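Session 7: Layers and Order
Course notes, Margarida Cunha

Today is burger day, my favorite session of the whole course! We use the toy burger to talk about sequence: what goes down first, what has to wait, and what happens to the stack if you swap 2 layers.

Before you build, write your order on paper, bottom bun first. Then trade papers with a partner and build theirs exactly as written (even if you'd never eat it).

Bring your sheet back on Thursday, please. Jaime Vieira has spare copies.

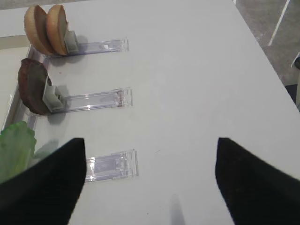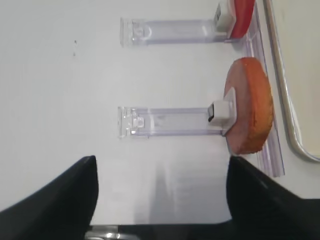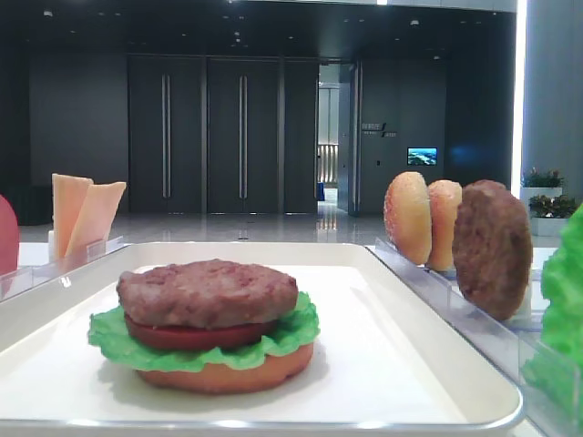 Last picture: bun, lettuce, tomato and patty stacked, no top bun on yet.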